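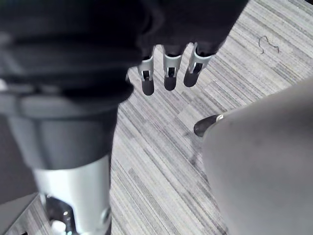
Wrist camera view before an episode, fingers pointing down over the carpet tile.

Step 3. Recording the episodes

Set the arm to its start pose and open the hand. Check the live wrist view before each block. All three fingertips should be visible against the floor. If one is missing, redo the camera alignment in Step 2.

Start the Bosis logger, wait for the tone, then move the arm with the leader handle. Keep each episode under 60 seconds. Move at an even pace and do not pause above the object, as the model will learn the pause.

Press the left pedal to save, the right pedal to discard. Discard any episode in which the operator's hand enters the wrist view. Failed grasps are kept and tagged "miss".

Shift the start pose slightly every 10 episodes. One operator can record around 115 in a morning. The Astbridge set was closed at 3,000, of which 663 were tagged "miss".

At the end of a block, run the sync check. A gap between joint data and video usually means a loose camera cable. Send the log to Csaba Barta before recording more.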